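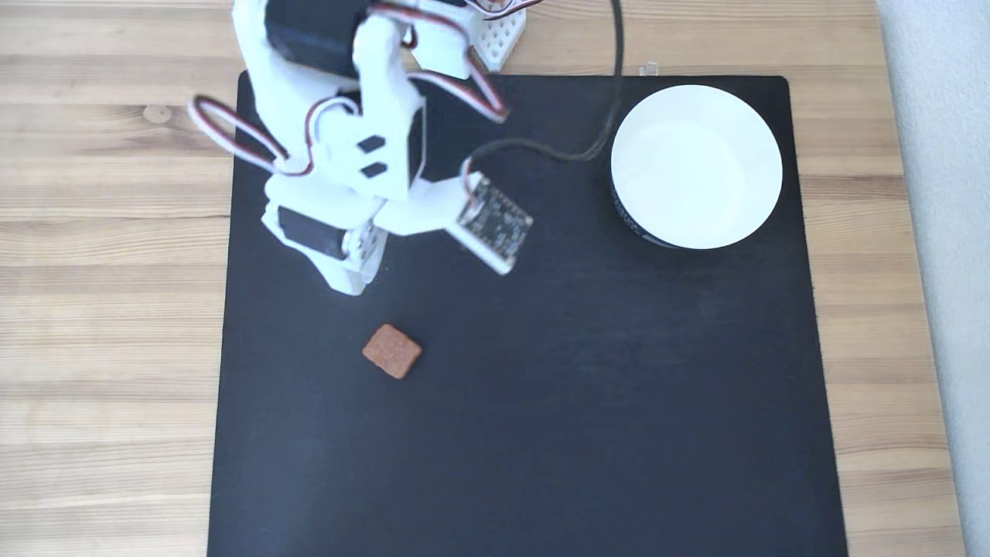

Square dark mat on a light wooden tabletop, seen from above.

Support Center > Zallevley Community Building > Room Reservations > Ticket 524

Subject: Confirmation emails show the wrong start time for evening reservations
Status: Resolved
Priority: Normal
Opened by: Mi-kyung Ko, Front Desk
Assigned to: Sun-ja Yeon, Reservations Support

Reported problem
Patrons who reserve the Hodmont Room for an evening session receive a confirmation email with a start time one hour earlier than the time they selected. The reservation itself appears correctly on the public calendar. Two patrons arrived early on Sunday, July 11, 2021, and waited in the lobby until the previous group's session ended. Morning and afternoon reservations are not affected.

Initial review
Support placed test reservations in the Hodmont Room and the Yoon Room. The fault appeared only in the Hodmont Room, and only for sessions beginning at 7 p.m. or later. The desk calendar, the public calendar and the printed door sheet all agreed with one another. The error was limited to the email.

Steps taken
The email template was compared with the one used for the Yoon Room. No differences were found in the wording or in the date and time fields.

The time zone setting was checked on the mail account and on the Prarell reservation system. Both were correct.

The setup buffer was then reviewed. The Hodmont Room carries a one-hour buffer before evening sessions so that staff may rearrange the furniture. The confirmation email was taking its start time from the beginning of the buffer — the patron's own start time was stored in a separate field.

Resolution
The Hodmont Room template now reads the patron start time. Test messages for 7 p.m. and 8 p.m. sessions showed the correct hour. The buffer remains in place and is visible to staff only.

Requester comment
Thank you. The desk has received the corrected test messages. Please advise whether patrons with existing reservations will be notified. — M. Ko

Support reply
Corrected confirmations have been sent for all 10 evening reservations currently on the calendar. Patrons who printed the earlier message should be asked to discard it. Reminder emails use a different template and were not affected. If an incorrect time is reported again, please reopen this ticket and attach the full confirmation email, including the reservation number. — S. Yeon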